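The woman who washes the whole league's shirts
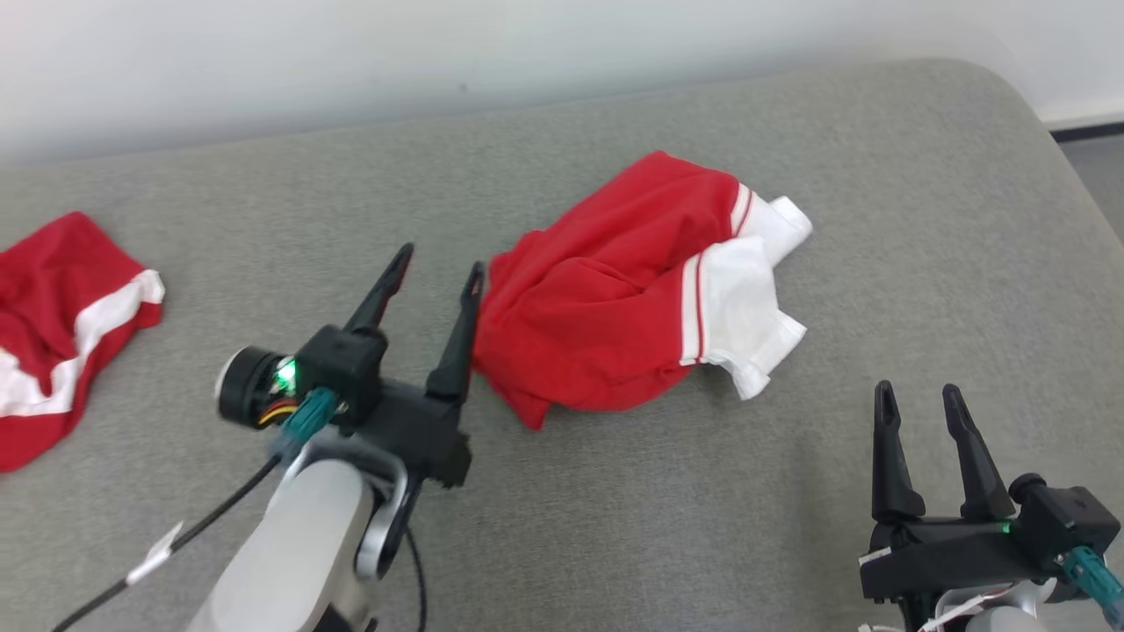 Red with white sleeves, waiting to be folded.

I'd been in the building less than a minute when I was handed a pair of socks and told to find the other two that matched. (There's a system. I never got the hang of it.) The shirt laundry at Hondurley is a single long room behind the sports hall, with plain walls, a padded grey folding top and a kettle that takes an age, and it smells of soap powder right out to the car park.

The woman who runs it has been doing kit for local clubs for 15 years. She didn't want her name in this piece – "put the shirts in, they're better looking" – so I'll respect that, although anyone who has ever played for a side within ten miles of here will know exactly who I mean.

She started with one team, her son's, after a wet season when the parents were taking turns with the wash and the white bits came home pink. "It was me that did it, the worst one," she told me, already laughing. "I put the lot in hot with a new red bath towel. They played Lamberg the next morning looking like a box of sweets. So I thought, right, I'm going to learn how to do this properly."

She learned by ruining things, mostly. Her own shirts first, then old ones the clubs were throwing out. Red and white is the combination she gets asked about more than any other, and she has strong views on it. Cold water, always, and no soaking. "People love a soak. They think they're being kind to it. You leave a red shirt sitting in a bucket with white sleeves on and you've made your own bed." She won't leave it in a heap while it's damp either, and if the machine finishes while she's on the phone, the phone call ends.

And mud? I have two boys and I wanted to know about mud!

"Let it dry," she said. "Everybody goes at it wet. Let it dry, take it outside, bash it, brush it, then wash it. Half of it will be on your path before it ever sees the drum." Grass is a different matter and gets a dab of washing-up liquid rubbed in with her thumb. She has tried the expensive sprays and keeps one bottle under the sink for visitors who insist.

The busy time is the Suvarna tournament in June, when she'll have 62 shirts through the room in a day, plus shorts, plus whatever has been left in the bottom of the bags. She's found gumshields, a sandwich, somebody's house keys and once a very nice watch, which went back the same evening. I asked how many shirts she thought she'd folded altogether and she pulled a face. "A season? Around 4,000, if you count the little ones' bibs. I don't sit there with a clicker."

The folding is what I'd really come to see. I fold like I'm trying to get something into a suitcase, and she does it like someone dealing cards. The shirt goes face down on the padded top, gets a good smooth with the flat of the hand, then the sides come in, the sleeves go back on themselves and the bottom comes up. I had a go and my sleeves stuck out. She undid it without a word and pushed it back across to me.

"You're rushing the sleeves," she said eventually. "Get the shoulders flat first. If the shoulders are wrong you can fold all afternoon and it'll still look like a dog's slept on it."

The padding was her idea. For the first few years she worked on an ordinary table, and her elbows and wrists suffered for it. She says the slight give helps with the shirts too, as slippery fabric stays where you put it – and I have to say that was true even for me. My fourth attempt was passable. It went on the pile, though I noticed it went on the bottom.

She charges very little, and the junior sides pay less than that. Latari, the smallest club on her books, paid her in eggs for a whole winter and she says it's the best deal she's ever made. Would she ever stop? There's talk of the bigger clubs sending everything away to a proper commercial laundry, and she doesn't seem bothered either way.

"They tried it before, for 4 weeks," she said. "The shirts came back lovely. Just not all of them, and a couple weren't ours."

By then the kettle had finally boiled and the next bag had arrived, still knotted at the top. She tipped it out, found a shin pad and sighed, and I went back to looking for my socks.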